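Como cuidar do escorredor de madeira (e não estragar os pratos)

Por Hauwa Idahosa
14 July 2020

Rapidinho, que me pediram isto desde março. Escorredor de madeira, daqueles com pinos. Dura anos se for bem tratado, mofa num instante se ficar esquecido ao lado da pia.

O que precisa:
pano seco, 2 de preferência
óleo mineral (o meu é da Bromura, serve qualquer um próprio pra cozinha)
escova macia
papel pardo pra forrar a mesa
fita crepe ou de pintor

Passo 1. Forrar a mesa. Óleo mancha, e muito. Prender o papel com fita, bem esticado.

Passo 2. Esvaziar tudo e escovar entre os pinos. É lá no pé do pino que junta sujeira. Água morna, pouco detergente, nada de molho.

Passo 3. Secar com o pano e deixar 46 horas à sombra. Sim, é muito. Sol direto racha a madeira, já perdi um assim.

Passo 4. Óleo. Camada fina, no sentido do veio. Pinos também, um por um, paciencia. Esperar 2 horas e tirar o excesso com o outro pano.

Passo 5. Testar com um prato só. Encaixar de pé entre os pinos, ver se fica firme. Se balança, tentar outra vaga antes de mexer em pino.

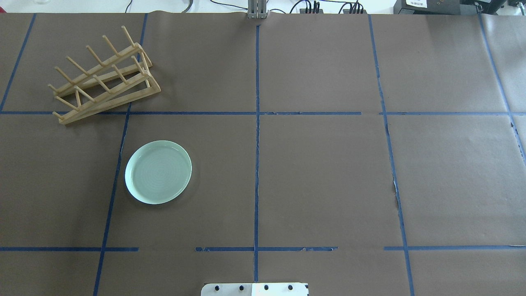 Escorredor vazio e prato verde-menta sobre o papel pardo.

Na hora de usar: prato pesado primeiro, nas pontas. Sacudir a água antes de encaixar. Prato fundo ocupa duas vagas, não adianta forçar. E nada de guardar o escorredor molhado no armário, por favor.

Pino solto? Cola de madeira à prova d'água, uma gota, e esperar secar bem antes de por peso. O óleo só depois da cola.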